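January 2026

I've been following the patrol aircraft business for a long time, mostly from the kitchen table, and the tender that Skarkville put out last June is the one I keep coming back to. It was for 30 maritime patrol aircraft, twin turboprops, to replace a fleet that should have been retired years ago. Three bidders put in papers. Two are still in it.

The front-runner is the Ostesel, which has been sold as ready to go. I don't think it is. The brochure gives it long endurance with a full sensor load, but the test flights I've read up on were all done light, with the belly radar left off. Put the radar back on and you add weight and drag in the worst spot. I used to fix light aircraft for a living and that's true of anything with wings.

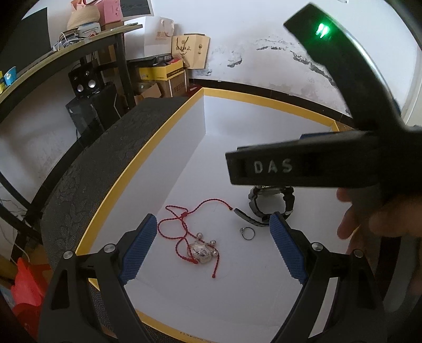 The other one is the Magalhães. It's older, slower and nobody's idea of a pretty aircraft. It does have more than 106 airframes already flying, so there are spare parts, trained crews and a long record of what breaks. The nose gear door is a known weak point. The heater is poor as well, and on a long winter patrol that matters more than people in offices think.

Price is where the argument usually goes. The Magalhães is cheaper to buy, and the Ostesel people say theirs is cheaper to run over 40 years. I can't check that and neither can they. Fuel, engine overhauls and labour will all have changed by then. I'd give much more weight to the first ten years.

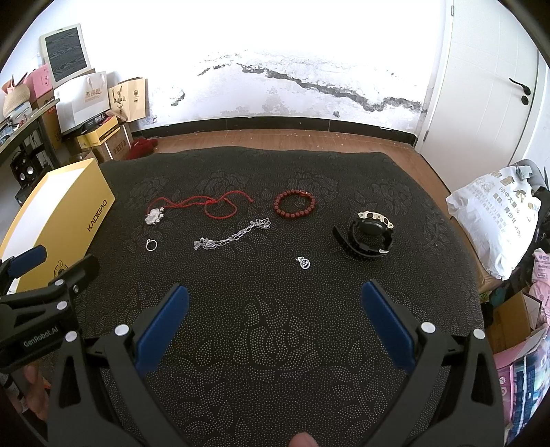 Then there is the base at Nedodton. The hangar doors there were built for the old fleet, and the Ostesel's tail is too tall to fit under them. New doors, or a new hangar, aren't in either bid as far as I can tell. Parking them outside in salt air will eat the undercarriage and the wiring looms. We had a single trainer outside near the coast for one season and the corrosion work took up most of the following spring.

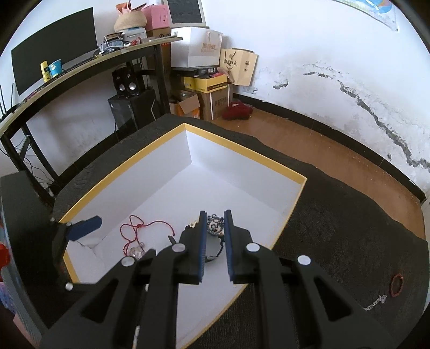

A few readers wrote after my last post to ask about drones. They'd do some of the watching well enough, but they won't drop a life raft, and search and rescue is written into the tender as a main task. I'll go through the raft-dropping requirements next time, once I've finished reading the annex.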